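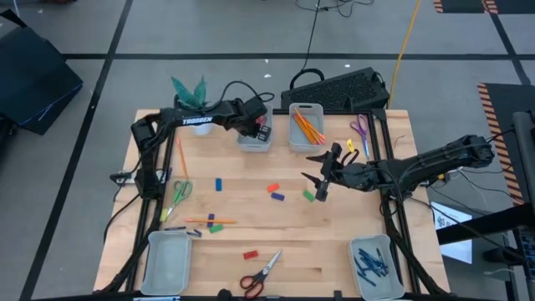
Trerby support replied overnight and asked whether the invoices go missing before or after the nightly sync, and could I please send the export log as well.

Before, I think! I run the export from Dagdag at 4 in the afternoon, the file has 62 lines in it (I've opened it and counted, twice), and then Drametti picks it up and shows me 58. Same four gone every time, all of them with an accent in the customer name. I've cleared the cache, logged out and in, and swapped browsers.
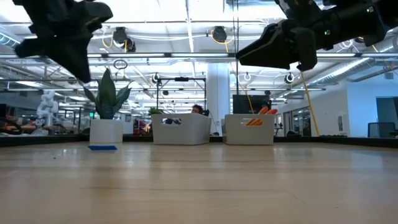 Tabletop with potted plant, left.

Update, after lunch. I changed the file encoding in the export settings like the help page says and got 60 lines through, so we're getting somewhere – only 2 missing now. Both have a comma in the address as well, which makes me wonder about the separator. Is there a way to switch it to semicolons without redoing my whole template? It took me ages to set up.

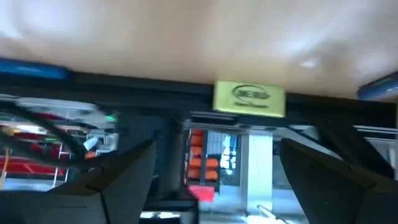 Small pale yellow box near the table edge.

Log attached, plus the template (it's the one called Ikik). I haven't touched the nightly sync, so please leave that on.

Status: waiting on support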